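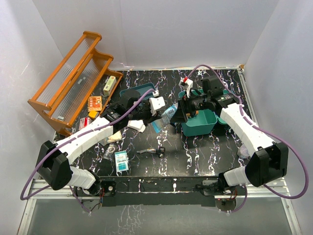

Bindu Gowda asked at the end of the last session why we bother with a shelf at all when a drawer holds more. A drawer does hold more. The trouble is that you only see the top layer, and whatever is underneath gets bought again. This handout covers open shelving for small boxed goods and stationery, and it replaces the two pages on drawers that some of you still have from March.

Home Storage, Unit 3: Small Shelf Units
Handout prepared by Venkatesh Nambiar

1. Which shelf we mean

The unit used in this course is a small wooden one with scalloped side panels and long rails, with translucent panels set between the wood. The lower tier is open. Everything in this unit applies to the open tier. You can do the exercise at home with any low shelf, as long as the front is open and you can reach the back without moving furniture.

A shelf like this doesn't have to stand flat to the wall. Placed on a diagonal, it lets a person at the table reach along the row from one end. It does take up more of the tabletop, so measure before you decide.

2. What goes on it

Keep to things you pick up at least once a week. Boxes and notebooks are the easiest to start with. A yellow-green box, an orange spiral-bound notebook, a small yellow-orange box and a red and white box make a reasonable first row. They differ enough in color that you can tell them apart without reading anything.

Loose items (clips, batteries, tea bags out of their carton) go in a box first and then on the shelf. Bottles are covered in Unit 5.

3. Order of work

Take everything off and wipe the rails. Dust collects where the wood meets a panel, and a dry brush gets it out better than a cloth. Ribbed panels should be wiped along the ribs.

Sort what came off into keep, move and throw out. Check dates on food and medicine. If a box is nearly empty, write that on your list now.

Put the items back one at a time, starting at the far end. Turn the side you recognize toward you - usually the widest printed side, but on a notebook it is the cover. Leave a finger's width between items. A box that leans on its neighbor will take the neighbor with it when you pull it out.

If a box is set at an angle, either straighten it or leave it that way on purpose. A tall box at the end of a row is often easier to grip when its corner faces out. Vasanthi Krishnan disagrees with me about this and keeps all of hers square, and her shelves stay neat longer than mine.

4. Surfaces under the shelf

A glossy tabletop shows every crumb and fingerprint, and a dark one more so. Lift the shelf to clean under it. Dragging it will scratch the top. Felt pads are fine if they are all the same thickness. Where a wall has picked up scuffs, try a damp cloth before you reach for a cleaner, and test the cleaner somewhere low.

5. Exercise

Clear and refill one shelf as in section 3. Write down how long it took and anything you found that you had forgotten you owned. Leave the shelf alone for 17 days, using it as you normally would. Then write down which items have moved and which you never touched. Anything you never touched should go to a cupboard.

Keep your notes to one page. Give them to Rekha Ramasamy or leave them in the Unit 3 folder by October 5, 2025. Drawings are welcome but not required.

Reading for next time: the section on cupboards in your course booklet, up to the part on hooks.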